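Service Robots in Shared Rooms
Handout 4: House rules for working around people's stuff
Updated 19 October 2020

Okay, so last time we got through the big safety documents, and I could see some of you fading. Fair enough! They're dry. This week is the part I like better, the everyday rules you follow once a robot with an arm is working in a room where somebody lives, or sleeps, or keeps their coffee. Hotels, care homes, staff lounges, the student flats over in Serunby. No fence around the robot, no yellow tape on the floor, and people wandering through in socks.

Bring this sheet to the lab. You'll need it for the site survey exercise, and I will ask to see your notes.

Start with the survey

Before the robot does anything at all, you walk the room. I mean really walk it, with a clipboard (or a phone, I'm not your mother). Look at every surface the arm can reach and write down what's on it. Then look at every surface it could reach if the base stopped a bit short or a bit long, and write that down too. On the Kofler job we skipped that second part and spent an afternoon fixing a shelf, so please learn from my misery.

For each surface, note four kinds of things: anything powered, anything holding liquid, anything that could break, and anything that belongs to a guest. One object can land in more than one group, and the ones that do are the ones to talk about first.

Power and liquid

This is where most student plans fall down. You'll write a lovely rule for cups and a lovely rule for plugs, and then the room hands you both on the same table.

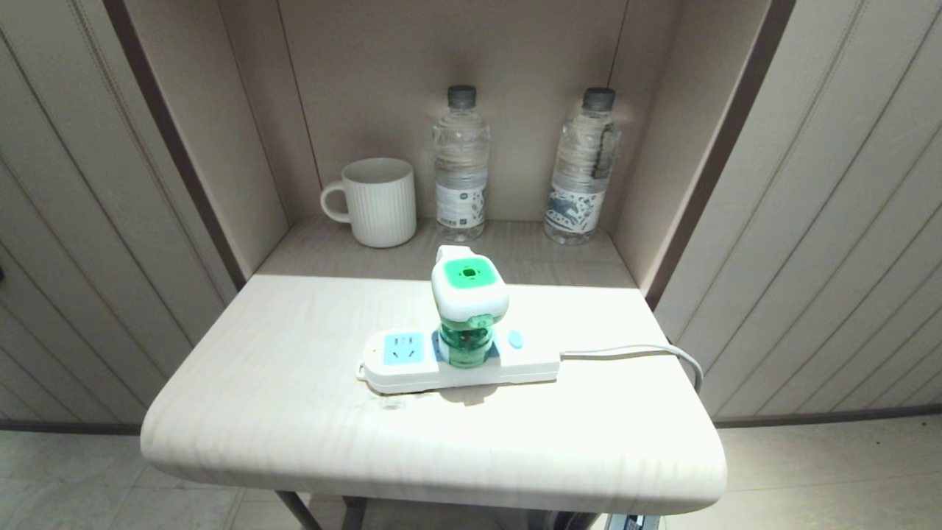 My own rule is that the robot doesn't touch a live power strip, and it doesn't touch anything plugged into one. If a task needs something unplugged, a person unplugs it and then tells the system it's done. Plug-in vaporizers count as both powered and liquid, so they get the stricter rule of the two. Same for humidifiers, kettles, and those little aquarium pumps.

Open drinks and full bottles don't travel over electrical gear, ever. If the short path crosses a power strip, take the long path. If there's no long path, the task goes on the "ask a human" list, and that's a perfectly good result! I'd much sooner grade a plan that hands over a few jobs than one that claims it can do everything.

Cords get their own line in the survey. Write down where each one leaves the table and where it goes after that, including the floor. A cord that hangs over an edge can be caught by the arm up top or by the base down low, and the two planners in our Stiralis setup don't share a map by default. You have to turn that on. Check it every time you load a new room, even when you're sure.

Keep-out zones

We use 15 centimeters around anything powered. Some groups like to shrink that when the table is small, and the answer is no. If the zone eats the whole table, then the whole table is off limits for that run. Draw it on the map, label it, and move on.

Things tucked under furniture matter as well. The head camera looks down from above and often only catches a corner of whatever is there. Treat a half-seen object as a full obstacle until somebody has bent down and looked.

Guest belongings

Default is hands off. A mug on a shelf might be clean, or it might be somebody's morning tea that they're coming back for, and the robot can't tell from across the room. So can it move the mug? Only if the person in the room has said yes for that visit. A yes in May doesn't carry over to the next stay. At Idville they wrote this into the check-in form, and it cut down the arguments quite a lot.

Stopping

Two people on site must know where the stop button is, and both have to press it once before the first run. Yes, even if they've done it before. After any stop, the arm stays where it is until a person has looked at the gripper and the surface under it. Don't let it "finish the move" by itself.

For the lab

Pick one table or shelf in a room you use. Do the full survey, draw the keep-out zones, and write your "ask a human" list. Keep the list in plain words, so that a cleaner on a night shift could follow it. One page, please, and leave the robot brochures out of it.

Reading: go back over the section on hand-over tasks in Handout 3, and bring one question about it.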